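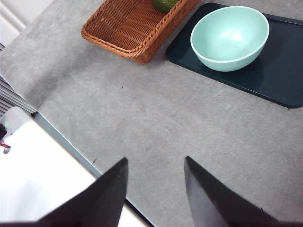 What do you do with the fruit when the fruit basket takes up half the counter? Move the basket to the back and put a tray next to it for whatever you're eating today.

Anyway, that's the tip I brought home from the kitchen morning in Kanthorpe, and I've been bothering my family with it ever since. Leanne Crabtree ran it in the kitchen behind the library, the one with the speckled gray counter, and 25 of us squeezed in (I got stuck by the fridge, but I could see fine).

She had a plain woven basket, a dark tray with rounded corners and a pale green bowl sitting on the tray. No fancy jars, no labels! Her idea is that the basket is for fruit that can wait and the bowl is for fruit that can't. When the bowl is empty you fill it from the basket, and you wipe the tray while you're at it. Brenda Entwistle wanted to know where the bread goes. Leanne said in a cupboard, and that started a pretty long argument about toast crumbs that I won't repeat, mostly because I was in it.

We also got onto baskets versus bowls for lemons and limes. Kelly Birkett keeps hers in the refrigerator and won't hear otherwise. I'm a counter person myself, but I'd never get through a whole bag in time, so maybe she has a point.

The morning raised $961 for the new library shelves, just short of the 1,000 they were hoping for. Leanne is doing another one in June, on drawers this time. Sign up at the front desk, and bring your own mug.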